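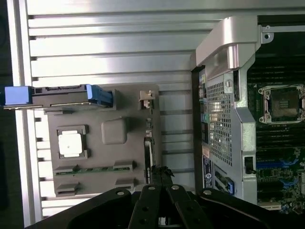
What is the Flendon Desktop Challenge?

It is a yearly student robotics competition in which teams program a robot arm to take apart and rebuild a desktop computer.

The Flendon Desktop Challenge (often shortened to FDC) is run by the engineering department of Flendon College and is open to undergraduate teams from any school. It grew out of a course project in robot manipulation taught by Jaruwan Rattanakul, who still writes the rulebook. The season opens on 1st October, when the rules are released, and ends with a final in March.

Format

Teams work with desktop computers and loose parts supplied by the college. The cases and boards are of different makes and ages, and a team does not learn which ones it will get until it arrives. Each run takes place on a fixed bench with one arm. A run is made up of tasks drawn from a published list, which covers memory modules, expansion cards, power connectors, drive cables and retention clips. Removing a processor is listed as an optional task and carries the highest single score.

Students may drive the arm by hand through a controller or let it run on its own. Hand-driven runs are scored in the Zekis division and self-running ones in the Yordanov division. A team can enter both, but it has to use the same gripper fingers in each.

Equipment

The standard setup is a six-joint arm with a two-finger gripper and a small camera at the wrist. The fingers may be replaced with parts made by the team, as long as they fit the stock bolt pattern. Most teams keep the black stock fingers for their first season. Narrower tips are a common change later on, mainly for work between memory slots, where a wide finger can press on the neighboring latch.

Expansion cards are one of the harder parts of the list. The card has to be held upright over its slot, with the bracket lined up at the rear of the case, before any downward force is applied.

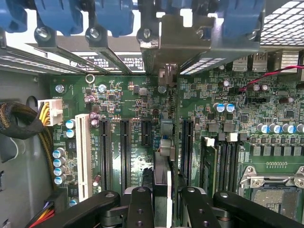
Force limits are set in the rulebook, and a run is stopped if the arm goes over them. The judges allow one restart per task. A card that is seated at an angle scores half, and a card in the wrong slot scores nothing – even if it is fully seated.

Scoring

A perfect run is worth 800 points. Points are taken off for dropped parts, bent pins and screws left inside the case. Season totals combine the qualifying rounds and the final. The highest season total on record in the Zekis division is 3,436, and the highest in the Yordanov division is 1,935. The gap between the two has been a regular subject in team reports, which mostly put it down to cables. A cable rarely lies the same way twice, and programs that handle boards well often fail on the drive cable task.

Reports and shared work

Every team hands in a written report after the final. The reports are kept in an online archive named Isico, together with finger designs and control code. The archive held 37 reports at the last update. New teams are expected to read the section on failed grasps before their first practice session.

Contact the editors | Copyright and reuse | Back to top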